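Clearing the Table, One Bottle at a Time

Put the empties in the bin. A child can follow that instruction, and so can a night cleaner at the end of a long shift. For a machine it is still a fair test of how far household and shop-floor automation has come.

The lab at Stindasell, in a converted print works outside Ullville, has spent most of a year on it. The company sells conveyor equipment to bottlers, and its interest is practical. Break rooms, packing benches and cafeteria tables all collect drink bottles, and no conveyor reaches them. A general-purpose pair of arms might.

Finding a bottle is the first difficulty. Clear plastic has few reliable edges. Depth sensors tend to read through it to the table or return nothing at all, so the software leans heavily on caps and labels. Peel the label off and the success rate drops.

Grip is the second. An empty bottle gives way under light pressure, while a full one of the same shape needs a firm hold. Orientation matters too: an upright bottle can be taken from the side, but one lying flat has to be pinched across the body and turned before it will drop cleanly through an opening.

The test bench puts these cases side by side. Two arms share a white tabletop with a teal-green bin at the back, and the bottles differ in size, label and cap. With one of them on its side, the right gripper has closed near the end with the green label, leaving the rest of the bottle pointing in toward the middle of the table. 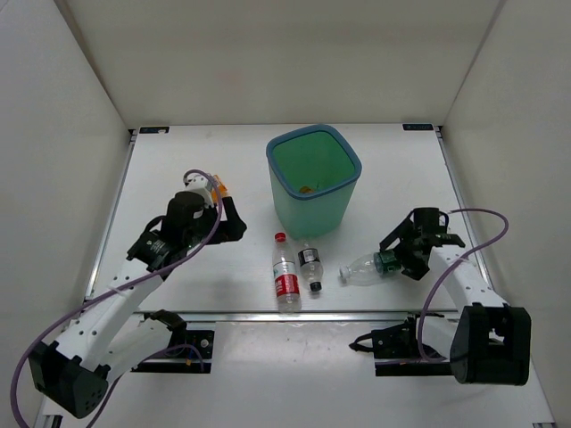
What the numbers say

In the May trials the arms were given 201 bottles over 100 table layouts. The lab counts a success only when the bottle ends up in the bin with no human help. Upright bottles went in at a rate the engineers call acceptable. Bottles on their sides did worse, mostly through bad release angles – the grasp held, but the bottle struck the rim and bounced out.

Speed is the weaker result. A person clears a small table in 7 seconds. The arms took over 6 times as long, and much of that was spent waiting for one arm to leave the space above the bin so the other could enter.

Out of the enclosure

Plain white walls flatter any vision system. Nisby, a contract packer that has agreed to host a longer trial, has patterned counters, window glare and bottles wedged between coffee cups. Stindasell expects performance to fall there and has budgeted for more training data.

The planning software, called Wei, will be changed first. It currently assigns each bottle to the nearer arm, which is simple but causes queues at the bin. The next version will schedule both arms together.

For a fixed bench with known bins, the job is close to usable on an overnight shift, when speed counts for little. For a kitchen, it is some way off. The bin would have to be found before it could be filled, and in many homes it is behind a cupboard door.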